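Furdale Supper Room Handbook
Section 5: Setting up the serving trays

Read this before you touch the crockery. If you have already touched the crockery, wash your hands and read it anyway. Allow 70 minutes for a full house. Leilani Fitzsimmons has done it in less, but she does not chat.

5.1 Before you start

1. Wipe the table down and let it dry.
2. Bring the bins through from the Steltside store one at a time. Crockery goes in the white bin, spoons in the brownish one, chopsticks in the blue one. This system has survived three managers and should survive you.
3. Stand the bins at the back of the table, with the tray nearest you.

CAUTION: Do not stack one full bin on top of another. Our stock list ran to 758 pieces before someone tried it in October.

5.2 Laying the tray

4. Put a black tray down square to the table edge. It has eight sides, so there is some room for debate about what square means. Pick a long view and stick to it.
5. Take a large yellow bowl from the white bin, using both hands. Check the inside under the lights. The glaze is shiny and speckled, and the speckles are meant to be there. Nuno Falcão once scrubbed at one for most of a shift.
6. Set the bowl on the left of the tray.
7. Put two square white dishes to the right of it, one behind the other. Keep them inside the rim.
8. Add a spoon and a pair of chopsticks for each diner. Check that the chopsticks match. The ones with gold bands go together, and guests who notice nothing else will notice that.
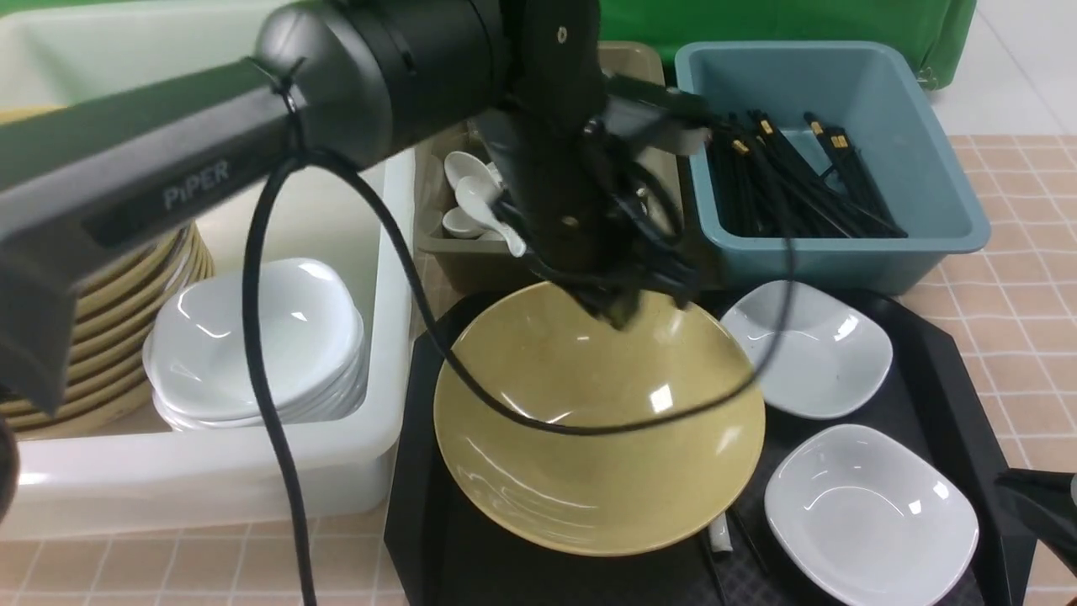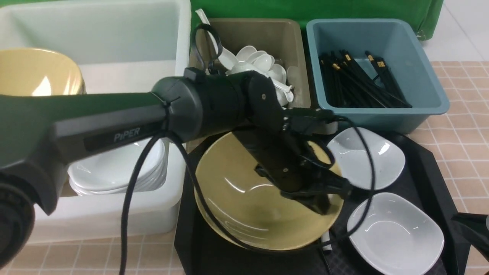

Fig. 5a and 5b. Large bowl and two square dishes on the black tray, chopstick bin to the right.

NOTE: A few grey flecks on a square dish are acceptable. A chip is not, however small, and however nicely you turn it towards the wall.

5.3 Checking and putting back

9. Look along the row from the end of the table. Every bowl should be on the same side of its tray. If one is not, move that one – not the other eleven.
10. Return spare spoons to their bin. They may lie whichever way they please.
11. Lay spare chopsticks in the blue bin so they run in the same general direction. Perfection is not required.
12. Stack spare shallow dishes in the white bin by shape. Large bowls go in last and may lean against the side.
13. Write any breakages in the Koton book by the door, with your initials. "It was like that" is not a category.

Replacement dishes come from Doucet, order line 182. Delivery takes as long as it takes.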